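Cullinane Board Handling Set: data card and handling rules

Maintained by Bo-ram Song and Babar Durrani. Last edited Oct 19, 2025.

Read this first

Most data cards I have been handed were written by people who wanted me to use the data. I'd like you to decide for yourself, and that includes deciding to walk away. The set covers arm work inside open computer cases: approaching the board, working near the socket, handling memory and cables. It was recorded at the Clullumholm bench. It contains 3,000 episodes, all with the wrist camera and joint states. Force readings exist for most of them but I wouldn't build anything on those yet (see Known problems).

What the rules are and where they came from

The bench runs under a handling standard that Vastach wrote for its own repair line and later passed to us. It is 40 pages long. I have read all of it twice and I still can't tell you what half of it is meant to prevent. Large parts were copied from a document for human technicians, which is how we ended up with a rule about rolled sleeves for a six-axis arm.

We kept the parts we could test or at least argue for. Those are below. If you record new episodes and want them merged, they have to follow these rules, whatever your own lab does.

Rules for work near an open socket

1. No part of the gripper crosses above the contact area unless the task is placing or removing a processor. Passing over "just for a second" counts as crossing.
2. If the load plate is open, say so in the episode notes. Dae-han Moon went back through the early recordings and found plenty where the notes said closed and the video said otherwise.
3. The retention lever is moved by hand. We tried it with the arm. We stopped.
4. Maximum approach speed inside the case is 20 mm/s. The Vastach document allows more. It gives no source for its number, and ours at least came from somebody sitting there with the stop button and getting nervous.
5. The case is bonded to the bench ground before power goes to the arm, and it stays bonded until the arm is parked.
6. Plan the path for the whole gripper, links and screw heads included. A planner that treats the gripper as a point at the fingertip will be happy to drag the rest of it across the memory slots.

Rule 6 gets broken more than all the others. People look at the clearance in the simulator, where the gripper is a neat box, and then they are surprised by how much of the wrist view it takes up once it is in the case with the board.

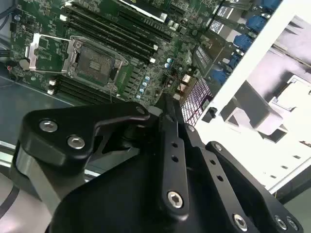
Wrist view, CPU socket empty and load plate open. Rules 1, 2 and 6 apply.

The memory slots sit on two sides of the socket, so a straight line toward it from the wrong side takes you over latches and connectors that will not forgive a bump. The side wall of the case rules out a good part of the remaining approaches. Chiến Nông wrote a path checker that rejects anything passing too close to either. It is strict, and it throws out some paths that would probably have been fine. I have been asked to loosen it and I'm not going to until someone shows me a better reason than cycle time.

About "compliance"

Some groups want to write that their model was trained on standards-compliant data. Please don't cite us for that. Following a written rule means the rule was followed. It says very little about whether the board still works afterward, and we did not power up every board after every session. Brandura's integration guide asks for a signed checklist per episode. We filled those in for one month, in March, and then compared them with the video. The checklists were perfect. The video was less so.

What you can fairly say is that each episode was checked against the six rules by one person watching the recording. A second person checked the ones the first had marked as doubtful. No one checked the ones the first person was sure about, and I would like to fix that.

Known problems

The force sensor drifts as it warms up. We correct for it, and I don't fully trust the correction.

Lighting changes between sessions. White case walls come up very bright in some views and can throw off auto exposure for the board next to them.

The outcome field has only 2 values, success and failure. A socket approached badly but not touched is recorded as a success. Ok-hee Seol has proposed a third value for "got away with it" and I'm in favor, though the label needs a duller name before it goes in.

Notes are in mixed English and Korean. Machine translations are included and are poor on part names.

Not suitable for

Claims about safety around people. There is a fence, and everyone is on the other side of it.

Estimating damage rates. See above about powering up boards.

Training anything that will go near a socket without a human watching. I know someone will do it anyway. Keep the stop button within reach.

Changes to the rules

Send proposals to Bo-ram with at least one recording that shows the problem. Proposals that quote another standard and include no recording go to the bottom of the pile, and the pile is not short.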